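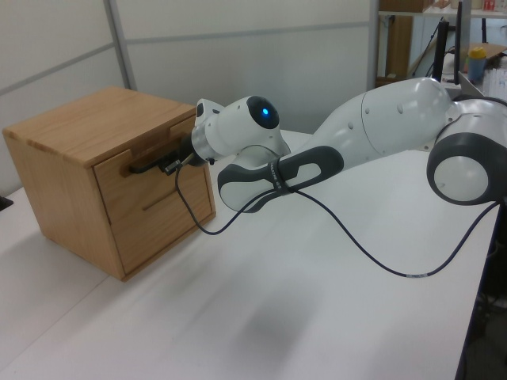 Section 3: Oiling the cabinet and fitting it out

By now your Zillis two-drawer kit is glued up and sitting square. I love this part, so put some music on and give yourself an evening for it!

1. Sand everything with 200 grit, going with the grain. I do the top last – my arms are tired by then and I don't press too hard.

2. Wipe off the dust with a barely damp cloth and let the wood dry for 60 minutes.

Note: If you want it silky (I usually do), go over the top once more with 600 grit. Skip this on the drawer fronts or they'll drink the oil differently and you'll see it.

3. Stir the Jokent oil. Don't shake it, you'll get bubbles. Pour a little on a rag and rub it in, sides first, then the top, then the drawer fronts.

4. Wait 5 minutes and wipe off whatever hasn't soaked in. Be fussy about the corners, where it likes to pool and go sticky.

Caution: Oily rags can catch fire all by themselves. Lay them flat outside to dry, or drop them in a metal can of water with a lid. Please don't ball them up in the trash.

5. Leave the cabinet overnight with the drawers out. Keep oil off the runners – I got some on mine last January and that drawer dragged for weeks.

6. Rub a plain candle along the runners and slide the drawers back in. If one sticks, pull it out and look for a shiny spot on the side, then sand just that bit.

Drawer liners are in Section 4.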